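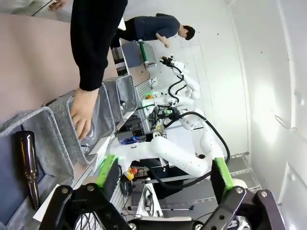 Gudow: wrist-view preprocessing for two-arm cells

Version 3, October 6, 2018

Gudow reads recorded wrist-camera streams, aligns them with joint states and writes training-ready episodes for the Dorkard policy code. It does not control hardware. For live playback use the Holanda driver.

Install

Clone the repository and run make in the top-level directory. Python 3.6 or newer. The tests need 4,000 MB of free disk space.

Usage

gudow convert --in raw/ --out episodes/ --rate 50

The rate is in hertz. Joint states are interpolated linearly and camera images are matched to the nearest timestamp. An episode with a gap longer than 19 ms is written to rejected/ along with a log.

Masking

The gripper fingers stay in view and are masked by default. Colour thresholds for the finger pads live in masks.yaml and should be re-tuned if the pads or the lighting change. People and other arms in the background are left unmasked.

Known issues

Clear plastic is segmented poorly, especially against white walls.
Grey felt bins are sometimes merged with their neighbours.
The --resume flag ignores changes to masks.yaml.

Licence

MIT. Recordings from the Dadville cell are licensed separately; see DATA_LICENCE.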